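Lenulora Makers Forum
Home | Boards | New posts | Members | Log in

We use cookies to keep you signed in. Accept / Manage

Handheld gripper build -- putting scissors away in a drawer

tahsin_m
Third month of the handheld gripper at the Fesdale workshop. The aim is modest: pick up a pair of scissors from a tabletop, put them in the drawer, shut the drawer. My four-year-old does this, under protest. Marker cube on the gripper side is tracking fine on open benches. Put it near a mirror and the pose jumps across the room. 3,417 clips logged so far and I trust perhaps the ones from June.

gimora_garage
Cover the mirror. Next.

tahsin_m
Thanks, hadn't thought of that, I'll also cover the windows and ask the sun to leave. Houses have mirrors. I want it to work with mirrors.

Humaira G
A reflected tag is flipped left to right, so the detector shouldn't be decoding it at all if your tag family is any good. Are you sure it's the reflection? I'd look at the lights first. Overhead glare on glossy print wiped out half my detections until I reprinted on matte.

kumarasinghe_k
Disagree with Humaira, a bit. The flipped tag mostly won't decode, but if you've written your own corner finder (Tahsin has, we've all heard about it) it'll happily grab any black square it likes the colour of.

tahsin_m
It's a good corner finder.

kumarasinghe_k
It found a tag on my shirt.

Iresha S
Separate question: why scissors? Flat on a table they're miserable to get a jaw under. I spent $200 on soft fingertips before working out that you go for the handles and tilt.

tahsin_m
Handles and tilt is what we do now. Five tries on Wednesday, four in the drawer, one behind the vanity. Drawer knob is its own misery, it's flower shaped and the jaw slides off the petals.

gimora_garage
Cover the knob.

Humaira G
Please swap in the stock detector for one evening before you blame the glass. If it still jumps I'll buy the coffee.

tahsin_m
Fine. Stock detector tonight, same vanity, mirror uncovered, scissors in the middle and drawer already open so I'm only fighting one thing at a time. Will post the pose plots after tea. 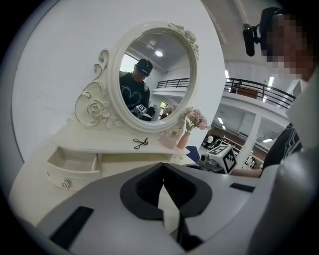 If the plots come out clean I'll have mine with oat milk, and I'll retire the corner finder quietly, without a thread.

Contact the moderators | Copyright Lenulora Makers Forum | Back to top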